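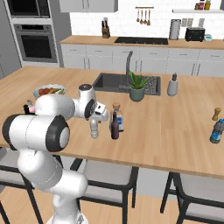

By Thư Phùng, Clakcombe product documentation

Firnon Kitchen Rule Pack, release 3

The Firnon Kitchen Rule Pack is a set of working rules for a robot arm at a kitchen island, supplied with a simulated kitchen to test them in. It is sold to teams that are writing or training arm behavior for homes, canteens and serviced apartments and want a written standard to check it against before any hardware is switched on.

The pack contains the kitchen, 332 test tasks, a rule checker that runs alongside the simulator, and the rule book as a plain text file. You supply the arm model and the controller. Most customers load their own arm description on the first day and spend longer on the gripper.

Release 3 replaces the release that went out in May of last year. Old task files still load. Old scores should not be compared with new ones, as the clearance rules have been tightened and a run that passed before may fail now.

What the rules cover

Placement of the base. The base stands on the seating side of the island, and chairs stay where people would leave them. Do not delete a chair to make a task easier. A chair is treated as a fixed obstacle for the lower links and as a possible seat for a person, so a swing through the space over a seat is logged even when nothing is touched. Some customers have asked for a setting that turns this off. There isn't one.

Speed over the counter. Full speed is allowed only when the whole arm, including the elbow and anything held, is clear of every object by the travel margin. Inside the margin the controller has to be at approach speed before the gripper starts down. The checker reads joint speeds as well as tool speed. A slow gripper with a fast elbow is a fail.

Tall and narrow objects. Wine bottles, corked bottles and pepper mills are in the tipping class. They are taken from the side, at or below the middle of the body, and are not taken by the neck. Where two bottles stand close together, the front one is moved first unless the task file says otherwise. Pushing one bottle aside with another is not a permitted move, and neither is using the back of a finger to make room.
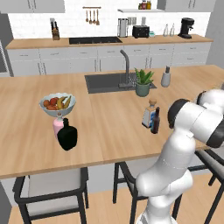

Glass in general gets its own grip limit. The limit is set by object class and not by material name, because a task file may be missing the material, and the checker has to return something. If the class is missing as well, the object is treated as glass.

Bowls of fruit. The arm may pass over an open bowl at travel height. It may not carry a bottle or a knife over one. Single pieces are picked from the top of the pile. If a piece rolls out of the bowl the task is paused and logged, and the controller may continue after a fresh look at the counter.

Water. The sink and its near edge are a marked zone. Powered tools and anything with a cord stay out of it. The faucet counts as an obstacle for the full height of the spout — early versions of the pack used a box that stopped at the base, and arms were scoring well while passing straight through the bend.

Plants. A plant is modeled as a pot plus a leaf volume. Contact with the pot is a fail. Contact with the leaves is a warning, and three warnings in one run make a fail.

Heat. The cooktop on the rear counter is always treated as on. No task in the standard list requires the arm to reach it. Customers who write their own cooktop tasks should use the separate heat section of the rule book, which asks for a stop button test and a second sensor.

Stopping. Every run includes one stop request at a random point. The arm must come to rest without opening the gripper. It must stay at rest until the restart command has been given and the counter has been checked again. We get more support mail on this rule than on any other, nearly all of it from teams whose controller drops the object on stop.

Low work and the wrist view

Objects lying on their side are handled under section 4. The fingers are opened before the descent begins, and the final part of the descent is straight down. Sliding along the wood to scoop an object up is not allowed. If the wrist view shows only part of an object, the controller may not guess at the rest. It has to lift, move and look again, or use a second view that shows the whole outline.

Clutter is counted against the grip as well. Both fingers need a clear landing spot on the tabletop, and the checker measures it at the fingertips, pads included. Teams that swap pads should update the finger model at the same time.

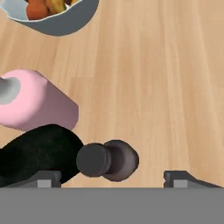
Reading time: 5 minutes

Test runs and reports

The standard list was tuned on 1652 runs made at our Dralville office with the Nair controller, which is the reference controller shipped with the pack. Nair is slow and cautious. It is there so you can see what a passing run looks like in the log, and it should not be used as a target for cycle time.

A full check takes 500 runs, drawn from the task list with the start positions shuffled. Shorter checks are fine during development, but the report is marked "partial" and cannot be used for sign-off. Each report lists the rule number, the time in the run, the link or finger involved and the object. Runs with no entry are listed too.

A pass in Firnon is a pass in simulation. It does not replace the risk assessment for the real arm, the real room and the people in it, and the license says so.

License and support

One license covers one site and any number of arm models. Rule book updates are free for as long as the license is current. Questions about a rule should quote the rule number and attach the log. Support is closed on Saturday.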